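Trays, and the table under them

A tray earns its keep by catching crumbs, rings and jam before the table does. Mine went for years without a proper clean, on the grounds that it was the thing keeping everything else clean.

Wipe the rim first, going round with a cloth wrapped over one finger. Gunk collects there and then slides back to the middle as soon as you tip it. Warm water and a drop of washing-up liquid will do – scouring pads take printed pictures off in no time.

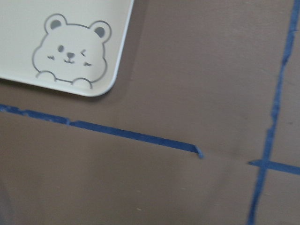 Cream tray, winking bear, brown surface with a few pale specks.

Lift the tray and do underneath as well. Grit trapped there scratches every time someone shoves the thing along to make room for a plate. Dry both sides before putting it back, or you'll be reading my page on water marks in March.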